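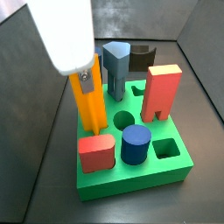
How long must a resin part be cured after printing before it can be handed over to a client?

At the Tisberg workshop the minimum is set by the resin supplier's data sheet for the material and wall thickness concerned. Parts remain in the post-curing cabinet for that full period, and are not released early at a client's request.

2/ This thread sets out the changes to our resin printing service that take effect in March. They apply to all bookings made through the Tisberg and Rirurari counters. Filament printing is unaffected.

3/ Orders lodged before 4 pm will be placed in the overnight queue. Orders lodged after that time move to the following night. Clients are asked not to lodge the same file at both counters, as duplicate jobs are cancelled without notice.

4/ The shop completed 2,473 resin jobs in the past financial year. Of these, 239 had to be reprinted. The most common cause was trapped liquid resin in hollow models supplied without drain holes.

5/ From March, hollow models must have at least two drain holes. Files without them will be returned to the client for correction. Staff at the counter are not authorised to modify a client's geometry.

6/ Layer height will default to 50 microns. Finer settings remain available on request and attract a surcharge, reflecting the additional machine time. The current schedule of fees is displayed at each counter.

7/ Standard grey resin will now be supplied by Quan. Clients who have calibrated press-fit parts against the previous material should order a test piece first, as shrinkage differs slightly between the two. Coloured resins remain with the existing supplier.

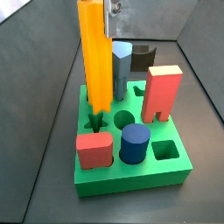

Yellow star prism in the gripper, over the green board.

8/ Washing and support removal are included in the base price for orders of up to 400 grams. Heavier orders will be quoted individually. Sanding, priming and painting are carried out by Fletura under a separate agreement and should be arranged with them directly.

9/ Uncured resin must not be brought to either counter for disposal. Clients who print at home should contact their local council regarding hazardous waste collection, and should on no account pour residue or used wash alcohol down a drain.

10/ At the time of posting there are 476 jobs in the queue. These will be completed under the existing conditions and at the prices already quoted. Enquiries concerning a job in progress should include the job number printed at the top of the receipt.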